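Home | Data | Notes | Issues | Contact

# Drukia Youth Homily Set

Last updated: December 30, 2025

Drukia is a small text collection of talks given to young people at parish gatherings, retreats and one very long bus trip. It holds 148 transcripts in plain text, with a metadata table that is mostly filled in. I put it together to study how preachers talk to teenagers, and in particular how often they compare the soul to a cell phone. (Often. There is a tag for it.)

## What you get

- `talks/` – one text file per talk, UTF-8, line breaks wherever the transcriber got tired
- `meta.csv` – place, type of event, length in minutes, tags
- `tags.md` – what the tags mean, including the ones I regret
- `splits/` – train and test lists, made by parish so that the same preacher doesn't turn up on both sides

## Where the talks come from

The material comes from 3 sources. The Lomton parishes sent the largest share, typed up by hand from recordings. Noonan is a retreat center whose speakers hand in their scripts beforehand and then ignore them, so treat those files as what was planned. The Clellormont vigil talks came as audio and went through speech recognition, followed by one human pass by me with the volume up. The sound system there has opinions of its own.

Speakers gave permission in writing. Names of young people were removed, as were the names of their schools, their teams and, in one case, a horse.

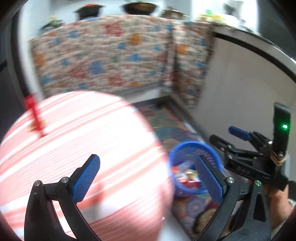

The tags took longer than the transcripts. Each talk can have up to 10, picked from a fixed list: `sports`, `phones`, `courage`, `saints`, `exams`, `parents` and so on. A sports comparison gets the `sports` tag only if it goes on for more than a sentence. "Run the race" alone doesn't count, or every file that quotes Saint Paul would be in there.

`humor` marks an attempt at a joke. It makes no claim about the result.

## Known problems

- Roughly 2 percent of the files have the closing prayer pasted in twice. I meant to fix this in April.
- Speech recognition wrote "prophets" as "profits" throughout one Clellormont talk. I corrected it, then found a place where the speaker really did mean profits. Check before quoting.
- The `length` column is in minutes for Lomton and Clellormont. For Noonan it is the planned length and should be read as a hope.
- Bible quotations are not marked, and speakers paraphrase freely. If you are matching against a published translation, expect loose fits.
- Everything is in English. A few hymns wander into Latin and come back.

## Using it

Fine for teaching, research and idle curiosity. Please don't train anything that writes homilies and then send it to me for an opinion. If you publish with the set, cite it as "Drukia Youth Homily Set" and give the date at the top of this page, as the files change without much ceremony.

Corrections are welcome through the Issues page. Send the file name and the line. "Something is off in the one about the lighthouse" is not enough, as there are several lighthouses.

Comments

**plainpsalter:** Is the bus trip talk complete? Mine stops at a request for a rest stop.

**maintainer:** It's complete. They stopped.

**ktr_corpus:** The split lists still have Windows line endings. Otherwise loaded without trouble, thanks.

**secondpew:** Could you add a tag for guitars? I'd find it useful and I suspect it would cover most of Noonan.

**maintainer:** Added to the list for the next version. You may be right about Noonan.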